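## 4. Upkeep of the Hevunow cell

### 4.1 What we mean by the cell

Most papers on household humanoids describe the machine and the policy that drives it, and leave the room and the cabling to a footnote. We think this is a mistake. When we went back through our own log for the Hevunow cell, most of the lost time had little to do with the policy. It went to cables, connectors, worn joint covers and calibration that had drifted without anyone seeing it. The section that follows sets down how the cell is arranged and kept running, and says where we doubt our own practice.

By "cell" we mean the robot, its overhead tether, the furnished bedroom it works in, the operator station next door and the written routine that ties these together. The robot is a full-size humanoid with two multi-fingered hands. Power and data reach it from above. The room was laid out to the Torville plan, a set of furnishing rules drawn up at the start of the project so that a bed, a wardrobe, a laundry machine and some small storage would stand in fixed relation to one another. Our colleagues at the Hollon site run a second cell to the same plan, and we refer to it only where the two disagree.

### 4.2 The kneeling posture and why it costs so much

Floor-level tasks are a small part of the task list and a large part of the fault list. To reach into a low container, the robot folds its lower body, sets a shin along the floor and leans its torso forward over the target. Figure 3 shows the posture during a reach into a basket.
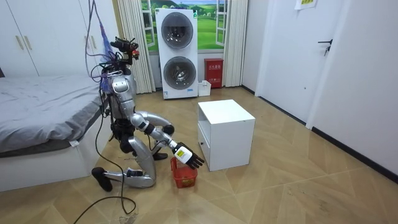 **Figure 3.** Floor-level reach in the Hevunow cell. The right arm is extended over the red basket, with the second arm held bent in front of the torso. The overhead cable bundle and the trailing floor cable are both in use.

Three loads come together in this posture. The hip and knee joints are near the end of their travel. The overhead bundle has to pay out far enough to follow the head down, and must then come back up without catching on the sensor cluster. The floor cable has to stay clear of the folded leg, and the leg has to be able to unfold again without landing on it.

We logged 202 faults over the reporting period that stopped a session for long enough to need a person in the room. Of these, 73 were recorded with the robot kneeling or moving into or out of the kneel. We give the count because readers will want one, but it deserves some suspicion. Operators were asked to note the posture at the moment of the stop, and a cable that was pinched during a kneel may not cause a dropout until the robot is standing at the wardrobe some minutes later. The kneeling share could be higher than we report. It could also be inflated, as operators who already believed the kneel was to blame may have been quicker to write it down. We have no clean way to separate the two.

### 4.3 The overhead bundle

The bundle is dressed in sections. Each section is tied loosely enough that a single line can be drawn out and replaced while the others stay put. Our first arrangement used tight ties at short spacing and looked far neater. It also turned the bundle into something close to a stiff rod, which pushed sideways on the head each time the torso leaned forward. The effect on the head cameras was small but it did not go away, and for several weeks we blamed the camera mount.

The current arrangement looks untidy, and visitors tend to say so. We have kept it. Slack is set with the robot in the full kneel and the arm at its longest reach, then checked with the robot standing. Doing it in the other order gives a bundle that hangs nicely over a standing robot and runs short at the floor.

Whether looser dressing has cut the number of head cable faults is less clear than we would like. The change was made in the same week as a change of connector type, and we did not have the sense to stagger them. The Hollon cell changed connectors only and also saw fewer faults. A fair reading is that the connectors did much of the work and that the dressing removed the sideways push, which is a separate benefit.

### 4.4 The floor cable

The floor cable leaves from the robot's back and runs to the near side of the room. We have tried three ways of managing it: a spring reel, a taped run, and a plain loose loop laid out by hand.

The reel was dropped first. It kept the cable off the floor during walking, but it pulled on the robot's back at all times, and the balance controller treated that pull as something to be corrected. The taped run behaved well until the robot turned around twice in the same direction, after which the free length was wound about the legs. The loose loop needs a person to reset it between episodes and is plainly the least clever of the three. It is also the one still in use.

We are often asked why the cell is not run untethered. Battery operation is possible for short stretches, and we use it for demonstrations. For long sessions the time spent on swaps was greater than the time lost to cable faults, at least by our own bookkeeping. That comparison should be repeated by a group with no stake in having already bought the cable.

### 4.5 Hands

The hands are the parts most often taken off. Each carries a label on the back, and the label is matched against a wear sheet kept at the operator station. Before a session the fingers are driven one at a time through their full range with the arm held clear of the furniture. The operator listens for clicking and watches for a finger that lags behind its command. Both checks are matters of judgment, and we found that two operators given the same hand did not always agree on whether a finger was lagging.

To put something firmer under this, we adopted the Liu test, a short bench routine written within the project. The hand closes on a set of rods of known width and the closing position of each finger is compared with its stored value. The cell has now been through 2,716 such closures. The test is good at finding a stretched tendon or a slipped coupling. It is poor at finding the fault that bothers us most in practice, a finger that is sound on the bench and catches on lattice or mesh when it is drawn up out of a basket. In those cases nothing in the hand is out of range. The fingertip has a worn edge, the edge hooks, and the arm keeps lifting.

We now run a piece of cloth over each fingertip by hand and change the cover if the cloth snags. This takes less time than the bench routine and has found more of the faults that stop sessions. We still do both, although the case for the bench routine is weaker than it seemed when we wrote it into the protocol.

### 4.6 Room checks

Furniture moves. The low cabinet is the worst offender, being light enough to be shifted by a forearm during a reach beside it. A shift of a few centimeters is enough to spoil comparison between episodes and is hard to see by eye. The routine asks the operator to set the cabinet against a corner gauge at the start of each session and again after any contact.

Compliance was uneven. In the session sheets the first check is nearly always marked and the second is often blank, even on days when contact was logged. We considered treating the unmarked sessions as suspect and leaving them out. In the end we kept them, with a flag, and Section 6 reports results both with and without them. Readers who think the flagged sessions should carry no weight can use the second set of numbers.

Floor dust turned out to matter more than expected. The shin rests flat in the kneel, and grit caught under it is dragged across the boards when the leg unfolds. Apart from marking the floor, this wears the joint cover at its lower edge. The floor is swept before each session and the cover is wiped down afterward.

### 4.7 Repair and return to service

Any repair that opens a joint is followed by a fixed return sequence. The robot is raised on its support and the joint is driven slowly without load. It is then lowered to standing, taken through a shallow bend and finally through the full kneel and rise. Two people are present, with one of them at the stop button and doing nothing else. The sequence must pass 2 times in a row before data are recorded again.

We cannot defend the choice of two passes on any statistical ground. It was picked early, when the robot was new and passing at all felt like news. A loose connector that fails once in ten kneels will get through this gate most of the time, and our log contains several entries that look very much like that. A longer sequence would catch more of them, at the price of extra wear on the same joints we are trying to protect. Since June the Hollon cell has used a longer sequence, and its early return-to-service failures are roughly in line with ours. The two robots differ in age and in how often they kneel, so we draw nothing firm from this.

### 4.8 Limits of this account

All of the above comes from one cell, one robot and a small group of operators who also wrote the routine they were following. The fault log was designed for getting the cell running again by the next session, and it shows. Causes were entered in free text and sorted into groups later by two of the authors, who agreed on most entries and settled the rest by talking them over. We would not use these counts to rank one design of humanoid against another. They may be of some use to a group planning the cabling for a similar room, provided the slack is measured with the robot on its knees.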